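Stop Buying Software For The Cutting Room

Got asked again on Friday if we should put the whole floor on one of those planning dashboards. Skitska sells one, Chraibi sells one, they look the same to me. My answer is no. Or not yet. Fix the bundles first.

I've spent 18 years in knitwear and light wovens, mostly at Fendden, and every late order I remember started at cutting. Not sewing. Sewing gets the blame because sewing has the most people and the most noise.

Take a plain order, 700 polo shirts, 3 colors. Plies get laid too tight, nobody lets the jersey rest, the panels shrink back after the knife. Then the side seams don't match and an operator is stretching one panel to meet the other. On the report that shows up as slow operator. It's slow cloth.
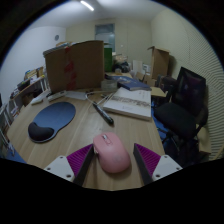 Pink mouse on a light wood-grain desk

Resting the fabric costs you a night. Everybody hates that. Sales hates it most. But I'd take a lost night over a week of repairs, every time, and so would anyone who has had to unpick collars.

Then bundle size. We ran bundles of 30 for years for no reason except the tickets came that way. Smaller bundles are a pain to ticket, I know. But a mistake in a small bundle gets found before lunch. In a big one it gets found at the finishing table, sewn, with a label in it.

A dashboard will tell you very nicely that line four is behind. Fine. The line supervisor knew at 9 in the morning, she was standing there. What she needed was a cutter who'd swap the bad panels without an arguement.

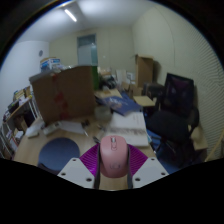

The mouse between two dark gray gripper fingers

Wusomia did put a system in, and their manager likes it, and good for them. They also hired a second spreader the same month. Guess which one I think helped.

So spend it on people at the table. Sharp knives. Decent lighting over the spreading end, ours was awful until January. A shade check before laying and not after. Boring stuff, cheap stuff mostly, and you dont need a login for any of it. Ask me about the dashboard again when the notches line up.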